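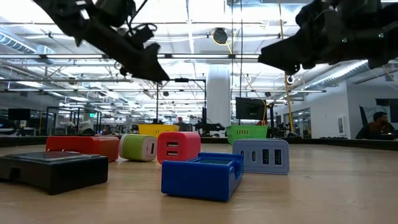 # Drei Wochen mit dem Susley-Zweiarmset: Kleinkram sortieren für Fortgeschrittene

12. Oktober 2022

Ich hatte mir das Susley-Set bestellt, weil ich endlich zwei Arme auf einem Tisch haben wollte, die vom selben Rechner aus laufen und sich dabei nicht gegenseitig umfahren. Mit dem Vorgänger von Pirkent habe ich im Januar angefangen, und wer den kennt, weiß: tolle Mechanik, aber die Abstimmung der beiden Arme war eine Wissenschaft für sich. Umso mehr habe ich mich gefreut, als beim Susley nach dem Einschalten einfach beide in die Parkposition hochfuhren und dort auf mich warteten. Einfach so!

## Aufbau

Im Karton liegen 2 Arme, 2 Greifer, die Netzteile, ein Steuerkasten und eine Anleitung, die jemand geschrieben hat, der das Ding selbst aufgebaut hat. Die Schrauben sind nach Montageschritt verpackt, die Stecker verwechslungssicher. Ein Nachmittag, dann hing alles. Die Kabel am oberen Gelenk darf man ruhig großzügig in Schlaufen legen, sonst spannen sie, sobald der Arm weit nach außen dreht. Schön ist das nicht, eine ordentliche Kabelführung wünsche ich mir fürs nächste Modell. Die von Fuchs passt leider nur mit Adapterring.

## Was ich damit mache

Mein Lieblingstest ist Elektrokleinkram auf der hellen Holzplatte. Ladegeräte in Würfelform, eins lindgrün-weiß, eins korallenrot mit zwei USB-A-Buchsen, dazu das blassblaue mit vier Anschlüssen, die offene blaue Halterung, der flache rot-orange Block und das schwarze Gehäuse. Klingt banal, hat es aber in sich! Die Würfel sind dankbar, die haben gerade Flächen und bleiben stehen. Beim liegenden Block mit den runden Kanten muss der Greifer tief genug ansetzen, und die Halterung mit ihren hochgezogenen Wänden kann man von innen oder von außen fassen. Genau da macht das Set richtig Spaß, man kann nämlich beides einlernen und die Software fragt beim Start, welche Variante sie nehmen soll.

Das Einlernen selbst geht von Hand. Man führt den Arm, drückt am Greifer, lässt wieder los, fertig ist der Ablauf. Drei Durchgänge pro Gegenstand haben mir meistens gereicht, beim Block habe ich irgendwann aufgehört zu üben und lieber die Ansetzhöhe von Hand korrigiert (steht im Menü unter »Feinwerte«, gut versteckt).

Am besten gefällt mir die Übergabe in der Luft. Links greift, rechts nimmt ab, und die beiden bremsen dabei so weich ab, dass ich die ersten Male nur zugeschaut und gegrinst habe. Beim Pirkent-Set gab es an dieser Stelle immer einen kleinen Ruck, der mir die leichten Teile gern aus den Fingern gehauen hat.

## Was mir nicht gefällt

- Das Programm merkt sich die Fensteranordnung nicht. Jeden Morgen schiebe ich alles neu zurecht.
- Mehr als 300 gespeicherte Abläufe gehen nicht, danach muss man löschen oder auslagern. Für Bastler egal, für Schulungen ärgerlich.
- Ersatzfinger gibt es bisher nur im 3er-Pack, auch wenn man nur einen braucht.
- Der Lüfter im Steuerkasten hat einen hohen Ton, den ich nach einer Stunde im Ohr habe. Der Kasten steht jetzt unter dem Tisch, damit geht es.

## Support

Einmal musste ich schreiben, der rechte Arm fand nach einem Update seine Nullstellung nicht mehr. Den Vertrieb macht hierzulande Hanthorpe, und die Antwort kam am selben Tag mit einer Anleitung, die auf Anhieb gepasst hat. Kein Standardtext, sondern Bezug auf meine Logdatei. Das habe ich bei anderen Herstellern schon ganz anders erlebt.

## Würde ich es wieder kaufen?

Ja, sofort. Wer nur einen Arm braucht, fährt mit dem kleinen Pirkent günstiger und auch nicht schlecht. Sobald aber zwei Greifer zusammenarbeiten sollen, kenne ich in dieser Klasse nichts, was so unkompliziert läuft. Als Nächstes kommen weiche Sachen dran, Stoffbeutel und Kabel, und vielleicht bestelle ich dafür doch noch das 3er-Pack Finger.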